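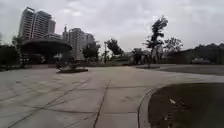
3 min read

News > Public Spaces > Press Releases

Print this page | E-mail this page

Andthorpe plaza to be repaired and replanted in stages

Work starts in November; walking routes stay open

ANDTHORPE - The paved plaza at Andthorpe will be repaired and its ground beds replanted under a program that begins in November, the city's public works department announced. The contract has been awarded to Wesgate, a paving and landscape firm that has worked on two smaller squares in the city.

The program covers the large pale slabs, the joints between them, the curbs and the planting beds. The trees along the far side of the plaza are not part of the contract and will be left as they are. The high-rise buildings next to the plaza will keep their present entrances and delivery hours.

An inspection of the paving earlier in the year listed 83 slabs for attention. Most need to be lifted and set level again. Those that are cracked through will be replaced with slabs of the same thickness and a matching pale gray. Slabs that are only stained will be cleaned in place, and a slab will not be replaced for a stain alone.

Wesgate will also clear and refill 739 yards of joint. The joints cross the plaza in several directions, and the present layout will be kept. The department looked at changing to smaller square pavers and decided against it. The large panels are part of the original design, and replacing all of them would have cost a good deal more than repairing the ones that need it.

Curbs and beds

The curved curbs around the beds will be checked for movement and reset where they have shifted. The rounded corners will stay. Residents who answered the department's survey in the spring asked for the beds to be kept low so that people can see across the plaza, and the planting plan follows that request.

Soil in the beds will be loosened and topped up before planting. Plants will be supplied by Urkden, a nursery that grows ground cover and low shrubs for city sites. The first plants go in once the curb work beside each bed is finished. The rest will follow in early spring, when the ground is easier to work. Urkden will replace any plants that fail during the first growing season at no added cost.

Visitors are asked to stay off the beds while new plants take root. Low rope will be put up along the curbs during that time and removed afterward.

How the work will be done

The plaza has been divided into 5 sections, and one section will be fenced at a time. People on foot will be able to cross the plaza throughout the program. Signs at each side will show the open route, which will be wide enough for wheelchairs and strollers. Cyclists will be asked to walk their bikes past the fenced section.

Crews will work from 8 a.m. until 5 p.m. Cutting of slabs will not start before 9 a.m. Dust from cutting will be kept down with water, and the paving outside the fence will be swept at the end of each working day. Work on the joints depends on dry weather, so the dates for each section may move. Changes will be posted on the signs and on the department's web page.

Events already booked for the plaza will go ahead. Organizers have been sent a plan of the section that will be closed on their date and may need to move stalls or seating. New bookings can be made in the usual way, but the department asks for extra notice until the paving is complete.

Design and supervision

Drawings for the repairs were prepared by the landscape office Son, which will also check each section before the fence comes down. Son's report on the plaza, including the slab plan and the planting list, can be read at the public works counter during office hours.

Once the program is complete, the paving will be inspected every year and the joints topped up as needed. Care of the beds will pass to the city's parks crew after the first growing season.

Questions about access, deliveries or event bookings should be sent to the public works department, Andthorpe plaza program.

Print this page | E-mail this page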